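Skestosdale Institute of Further Education
Interior Finishing and Building Services, Unit 3
Handout: Setting out and fixing skirting boards
Unit coordinator: Miłosz Pawłowska

Students are expected to have read this handout before the practical session on 28th January. Safety glasses and hearing protection are required in the workshop at all times.

1. Preparation

Walls must be plastered and fully dry before any board is cut. Check the floor for level along each wall and mark the high point. Boards are stored flat in the room for three days so that their moisture content can settle. The Orkbridge assignment specifies a 70 mm board throughout, and marks will be deducted for any other profile.

2. Order of work

Begin with the longest uninterrupted wall and fit that board square into both corners. Adjoining boards are then scribed to it. Mitres are reserved for external corners - a mitred internal corner tends to open as the timber moves.

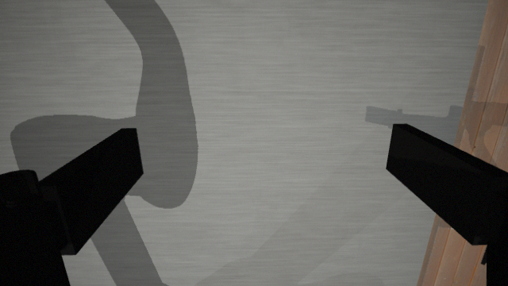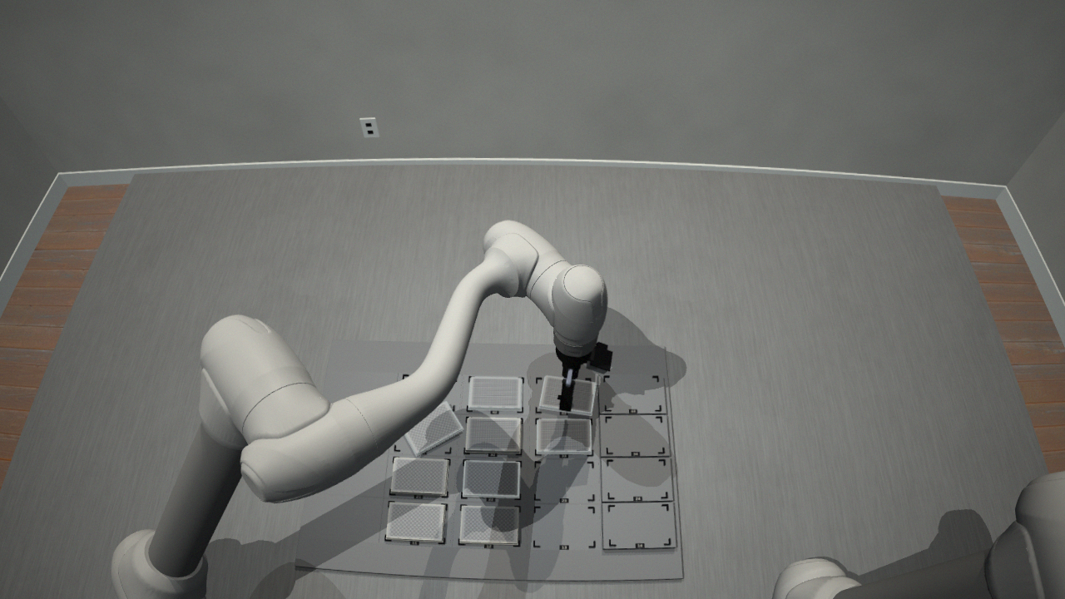 3. Coordination with services

Skirting and electrical work are to be drawn on the same elevation. The height of each outlet is measured from finished floor level, and the drawing should state whether a floor covering is still to be laid. An elevation of the back wall in the second picture, for instance, would show the pale skirting along its foot and the outlet plate to the left of centre, the two sockets stacked one above the other. Plates are levelled before the final coat of paint. Electrical work itself is carried out only by a licensed electrician.

4. Assessment

Submit one dimensioned elevation and a cutting list with 20 mm allowed for waste at each end. Late work is penalised in accordance with the unit outline.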